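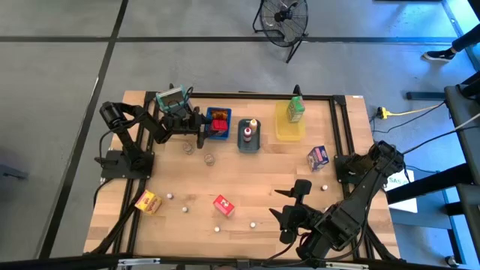
A political roundtable is a television or radio format in which a host and several guests discuss a public issue in a single sitting. It differs from a debate in that the guests do not have to take opposing sides, and from an interview in that they may question one another. The name is older than the broadcast form and says little about the furniture. A rectangular table with a light, striped butcher-block top serves as well as a round one, and radio programs may use no table at all.

Format

Most roundtables open with a short statement from the host, often tied to a news event of the past few days. Guests then speak in turn before the talk becomes general. Panels usually mix reporters, former officials and people who have written on the subject. Some programs seat an equal number of guests from each party - others avoid party labels and choose guests by field.
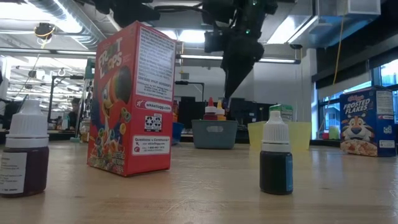 The host keeps time and decides when to move on. In commercial broadcasting the breaks set the pace, and a topic that needs more room may be carried across two segments. Public and community stations have fewer breaks and tend to let a single topic run longer.

Local programs

Smaller stations have used the format to cover school budgets, zoning and ballot measures. The Tomdale Forum, a community television program hosted by Prys Foulkes, ran for 7 seasons with a panel of four. Its longest edition lasted 38 minutes and dealt with a state vote on marriage law. Producer Wyn Mathias later moved the program to Nerkwood, where it was recorded before an audience each February.

Criticism

Critics of the format say that it rewards quick speakers and gives guests little time to support a claim. Supporters answer that viewers hear several positions side by side, and that a guest can be corrected on the spot.

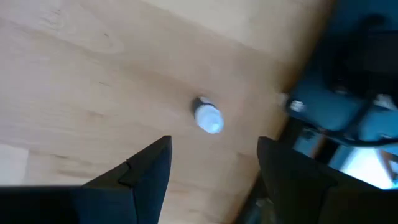 Papadakis College - Department of Broadcast Studies

See also: panel discussion, town hall meeting, call-in program, public affairs programming

Last revised 22 May 2018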